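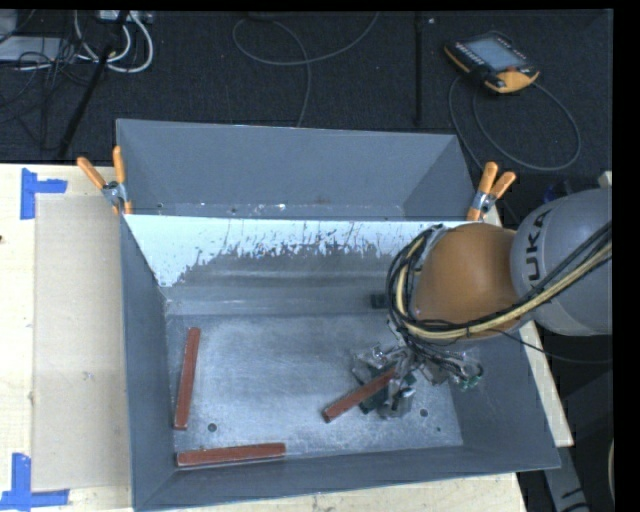 *Le bac gris de l'atelier, avec trois barres brun-rouge.*

# Bacs métalliques : vos questions

Mis à jour le 7/9/25 par Ximena Quezada, atelier Sillari

**Pourquoi du métal pour ranger des barres ?**

Parce que ça encaisse ! On y pose, on reprend, on repose toute la journée, et un bac en tôle continue son service sans broncher. Le plastique, on a essayé en mars : les coins ont fendu très vite.

**Le fond tout rayé, c'est grave ?**

Pas du tout. Les rayures fines et les traînées d'usure au fond, c'est la vie normale d'un bac (moi, je trouve ça plutôt beau, tous ces reflets sur le métal). Passez la main gantée : si rien n'accroche, on garde.

**Et la peinture écaillée sur les parois ?**

Brossez les éclats qui se soulèvent, dépoussiérez, puis faites une retouche. Panya Rungrueang tient le pot de gris, référence 2349, et vous montrera volontiers comment fondre les bords. Deux couches fines, c'est superbe.

**Faut-il aligner les barres ?**

Pour le stockage, oui, toutes dans le même sens. Pour le tri, laissez-les à plat comme elles viennent, du moment qu'elles ne se chevauchent pas. Un bac à moitié vide se trie tellement mieux qu'un bac bourré !

**Est-ce que je peux boucher les petits trous du fond ?**

Non, laissez-les libres. Un coup de soufflette de temps en temps suffit.

**Quelle charge maximale ?**

33 kg par bac pour la série Tetis. Au-delà, prenez un second bac, vos lombaires vous diront merci.

**Peut-on les poser directement sur une table en bois ?**

Oui, avec un feutre dessous si vous tenez au plateau. Soulevez le bac pour le déplacer, ne le faites pas glisser.

**Où en trouver d'autres ?**

Réserve Kan, étagère du bas. Il en reste presque 70, de deux profondeurs différentes. Notez votre nom sur la feuille, ou prévenez Yupin Intarasuk, qui commande les suivants.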